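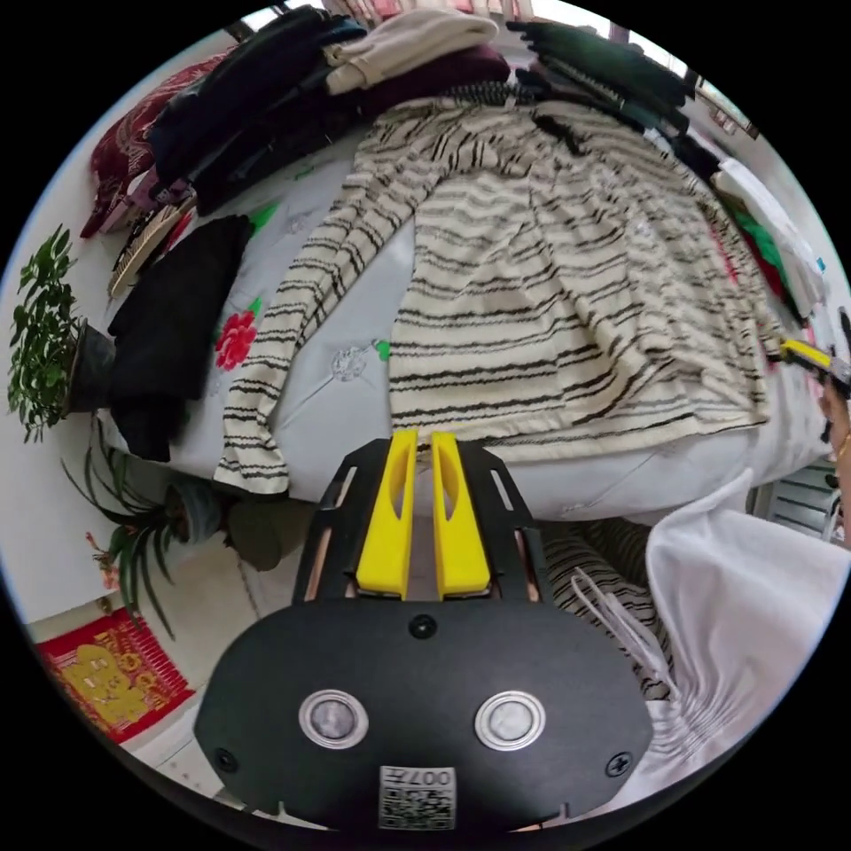
Una chaqueta de punto color crema con rayas marrones, extendida sobre la cama.

Imprimir | Enviar por correo electrónico

9 de septiembre de 2024

Quedé con ella en la cafetería de Urari que hay junto a la estación de autobuses, y llegué tarde, claro. Ella ya iba por el segundo café y tenía encima de la mesa una bolsa enorme llena de ovillos. Lleva 19 años tejiendo por encargo y me había pedido que no pusiera su nombre («en mi pueblo ya me paran bastante por la calle para pedirme bufandas»), así que la llamaré la tejedora y ya está.

Yo iba con mi lista de preguntas muy ordenada y no me sirvió de nada. Antes de que sacara el cuaderno ya me estaba contando lo de la lana de Pruver, un valle donde todavía quedan rebaños y donde ella compra cada otoño. «El primer año me volví con el maletero a reventar y sin dinero para la gasolina», me dijo, muerta de risa. «Mi marido vino a buscarme con la furgoneta y estuvo dos días sin hablarme. Al tercero me pidió un jersey.»

Le pregunté cuánto se tarda en hacer una chaqueta de señora, de las sencillas. Resopló. «Depende de si tengo nietos en casa. Con nietos, unas 20 tardes. Sin nietos, la mitad, pero me aburro.» Lo apunta todo en una libreta de tapas verdes, y ahí me enseñó el total de encargos terminados: 593. Hay páginas con manchas de café y otras con trocitos de hebra pegados con celo para acordarse del color.

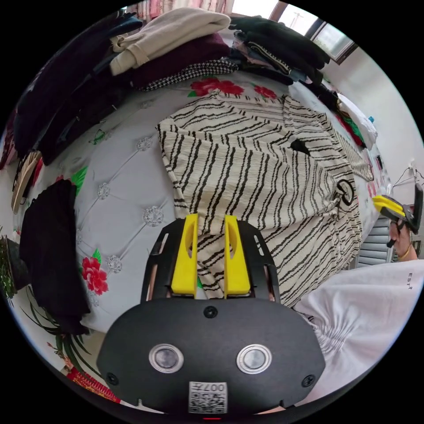

De las rayas habló un buen rato, porque es lo que más le piden y lo que más manía les tiene. «La gente cree que una raya es cambiar de ovillo y listo. ¡Ya, ya! Luego te toca rematar todos los cabos, y si en el costado no te casan, se ve desde la otra acera.» Su truco es tejer delantero y espalda a la vez, con dos pares de agujas, y no contestar al teléfono mientras tanto.

También hubo una época mala. Trabajó para Stefanou, una tienda que le encargaba cuellos y puños y pagaba cuando se acordaba. Lo dejó un octubre, sin avisar a su familia, y al mes siguiente empezó a vender en el mercadillo de Rolau. «Pasé un frío que no te imaginas. Una tejedora helada, ¿tú te crees? Todo lo que abrigaba estaba a la venta.»

Quise saber cómo hay que lavar estas cosas, que yo he encogido más de una. Me miró con pena. A mano, agua fría, jabón del suave, sin retorcer, y a secar en plano encima de una toalla. «Y en percha nunca, que te salen cuernos en los hombros.» Tomé nota (en casa tengo tres jerséis con cuernos).

Antes de irse me hizo sujetarle una madeja con las dos manos mientras ella la ovillaba. El camarero nos trajo la cuenta y tuvo que dejármela debajo del platillo.

Imprimir | Enviar por correo electrónico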